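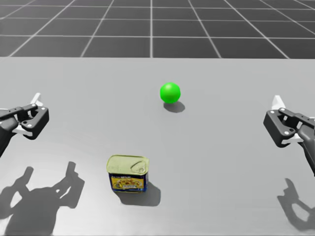
Two-arm bench in the simulator, grippers open, ball and tin on the table

Home Forums Projects Workshop Members Search

Two-arm bench build at Furnelness, sim first – comments on gripper and spacing wanted

slackbelt
The shared workshop at Furnelness has given me a bench along the back wall from November, so I am trying to settle the layout before I drill anything. Two arms facing each other, both built to the Tavares drawings with the parallel gripper, one Fasel board per arm. Servos are Sondis throughout. One arm is printed and assembled, the second is still a pile of parts and a bag of screws.

The ball is there for tracking. The tin is the first thing I want to pick up, by the short sides, then pass from one arm to the other over the middle of the table. Base spacing in the model is the maximum the bench will allow. Joint limits are copied from the drawings, friction is whatever the simulator had as default.

Three questions.

1. Is it worth moving the bases closer together? At the current spacing both arms reach the centre with the elbow fairly straight.
2. Has anyone run two Fasel boards off one supply?
3. Do the stock fingertips hold a rigid object with rounded corners, or should I print something else before I start?

camfollower
1. Yes, move them in. A nearly straight elbow is the worst place to do fine work. Small joint errors at the shoulder turn into large ones at the tip, and you have very little authority along the line of the arm. I would bring each base in by 50 mm and run it again.

2. Yes, but fuse them separately.

3. No opinion. I only pick up foam.

pitchcircle
Disagree on 1. If you bring the bases in you gain elbow bend at the centre and lose the whole strip of table in front of each base, where the wrist has to fold back on itself. For a handover you need room for both grippers and the object in the same place. The Tavares gripper body is wide. Two of them plus a tin is a lot of plastic in a small volume.

I would leave the spacing alone and raise the bases on blocks. That bends the elbow without eating the table.

camfollower
Raising the bases makes the approach steeper. Fine for picking from above, poor for a side grasp, and the first post says short sides.

pitchcircle
You can grasp the short sides from above with the fingers pointing down. It doesn't have to be a horizontal approach. In fact with a tin lying that low it had better not be, or the lower finger hits the bench.

slackbelt
It would be from above with the wrist turned, yes. I should have said so. The pose in the picture is only the start position.

I can try both changes in the model tonight. Blocks are easy, there is plenty of offcut in the rack.

wornbush
Before you spend an evening on that, what mass have you given the tin? If you imported a mesh and let the simulator work the mass out from volume it will treat it as solid metal or as water depending on the density setting, and neither is right. I lost a week to this with a paint pot.

slackbelt
I set it by hand. A full tin, 300 g. The ball is light enough that it hardly matters.

wornbush
Good. Then check the inertia as well. Some importers keep the old inertia when you override the mass. The symptom is an object that lifts normally but will not stop swinging once it is off the table.

slackbelt
Checked. It had kept the old one. Thank you.

deadweight_k
On 3, the stock fingertips are hard and smooth and they are fine for printed cubes. On a tin with a paper label they grip until the label creases, then they don't. The rounded corners make it worse because if you are off centre the contact walks round the corner and the tin yaws.

I glued a strip of bicycle inner tube to each tip. Cheap, replaceable, and you can stop worrying about a couple of millimetres either way.

camfollower
Inner tube goes shiny after a month and then it is no better than the plastic. Cast silicone pads if you are going to the trouble.

deadweight_k
Mine has done 1,489 logged picks on the same strips. It is dirty but it isn't shiny. Wipe it with alcohol.

camfollower
At what grip force, though? If you are barely squeezing then of course it lasts.

deadweight_k
Current limit at 30 per cent on the Sondis servo. I have no force gauge, so make of that what you like.

pitchcircle
That limit is lower than I would have guessed. Is that with the geared linkage or the crank version?

deadweight_k
Geared. The crank version closes harder near the end of travel, so the same setting would give you a different force depending on the width of the object. One of the reasons I changed over.

slackbelt
Mine are geared on the finished arm. The parts for the second are geared too, but from a later revision of the drawings, and the tooth profile has changed. I assume I can't mix them within one gripper.

deadweight_k
You can mix them between arms but not within one gripper. The later teeth have more clearance. Set the closed position again for each arm and don't copy the calibration file across.

tallowlamp
I will be the one to say it. Why simulate this at all? You have one arm finished. Clamp it to the bench, put a tin in front of it and you will know more in an hour than you will from a month of tuning friction values. The simulator doesn't know your printed links flex or that your wrist has two degrees of slop in it.

slackbelt
I don't have the bench until November, and the committee there wants hole positions on paper before I touch the worktop. One arm on my kitchen table tells me nothing about the gap between two.

tallowlamp
Cardboard and a tape measure would.

wornbush
Cardboard won't tell him where the wrists collide in the middle of a handover. I agree that he shouldn't trust the contact behaviour. Reach and clearance are plain geometry and the simulator does that properly.

tallowlamp
It does it properly for rigid links. Hang the mass of that gripper off a printed forearm at near full stretch and see where the tip ends up. Mine sagged 6 mm.

pitchcircle
Which infill?

tallowlamp
Whatever the slicer came set to. I know.

camfollower
So more walls and a shorter reach. Which brings us back to moving the bases in.

pitchcircle
Or to blocks.

slackbelt
Results from last night, both options, same start pose, same tin.

Bases in by 50 mm each: elbow is clearly more bent at the centre. The handover works on paper but the wrists touch if the receiving arm comes in at the same height as the giving arm. It needs one gripper turned a quarter turn about its own axis, and then the tin is held by the long sides on the receiving end. The opening is enough for that, only just the other way.

Bases on blocks at the original spacing: elbow bend is nearly as good. No contact between wrists. The corner of the table nearest each base is easier to reach, which I didn't expect. The far side of the tin is harder to see from the camera position I had planned, as the grippers now come down over it.

I am inclined towards blocks. I have left the friction alone and am not drawing any conclusions from how the tin behaves once held.

camfollower
Try half and half before you commit. Blocks at half the height, bases in by 25 mm. You may lose the wrist contact without hiding the tin.

slackbelt
Will do.

tallowlamp
If you go for blocks, bolt through the block and the worktop together. Don't screw the block down and then screw the arm to the block. Every time the shoulder reverses it will work the top set loose.

wornbush
And while the model is open, move the light. Your shadows fall towards the viewer and the arm shadows are bigger than the tin. If you use those renders to set colour thresholds, the green ball will be no trouble, but the lower part of the label is dark blue and you will be picking it out next to dark grey patches. Either soften the light or put it where the workshop light is going to be.

slackbelt
The workshop has strip lights over the bench, so in practice the shadows will be faint and fall straight down. I'll copy that. The tin is going to be found by its lid in any case, it is a pale yellow-green and stands out better than the sides.

deadweight_k
Pale and metallic. Under strip lights you will get a glare band across it, and the ring pull will catch as well. Test it with a real tin and a desk lamp first.

pitchcircle
Back to the supply question, as only half of it was answered. One supply for two boards is fine if it can cover both arms stalling at once. They will, the first time the two grippers pull on the same tin. Keep the ground run short and take it to a single point. I had one board dropping off the bus whenever the other arm lifted, and it was purely the wire between them.

camfollower
Agreed, for once. And the separate fuses.

slackbelt
Noted. Separate fuses, single ground point, short run. I'll have the release for the giving arm wait on the current reading of the receiving arm, so the pull should be brief.

tallowlamp
It will read high the moment it touches anything. Add a delay.

slackbelt
Half-height version run this evening. Wrists clear by a small margin. The view of the tin is better than with full blocks. Drilling template is on hold until I have printed a stiffer forearm and measured the sag with the gripper on. Has anyone got the wall count they used on the Tavares forearm link? The drawings only give the outer dimensions.

deadweight_k
Five walls here. Print it lying on its side or the layer lines run across the load.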